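Hi Beverley,

May 27, 2020

Well, we've made it to the end of the second stage, so here's where the Prulow healthy eating program has got to (and where your money's gone!).

The big news is that 171 households have now signed on, and most of them are cooking from the recipe cards at least a couple of nights a week. We had to drop the group cooking classes in March for obvious reasons, so I moved the whole thing to phone calls and a veg box left on the doorstep. I was nervous about it, but people have been lovely, and I've had some very long chats about lentils.

The fibre message is landing better than the salt one. Folks are happy to swap white bread for wholegrain, or chuck a tin of chickpeas in the mince, but ask them to go easy on the soy sauce and it all goes a bit quiet. I'm rewriting the salt card with more on lemon, garlic and vinegar, and less telling off.

Spending since January is $2,576, mostly produce from Hinds and the printing. That leaves us a little under budget because we haven't paid any hall hire. With your okay I'd like to put the leftover towards 90 extra boxes for the Kevia families, who came on late and missed the first lot.

Still to do:
- follow-up food diaries (slow coming back, I'm chasing)
- the kids' lunchbox card, which is with the printer
- 2 dietitian phone sessions, dates to be set

One question from me: do you want the diary results by household or all lumped together? Either's fine, I just don't want to do the spreadsheet twice. Give me a ring whenever suits, mornings are best. 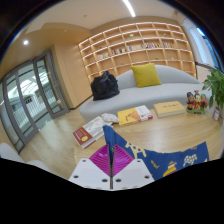
Kirstin Purves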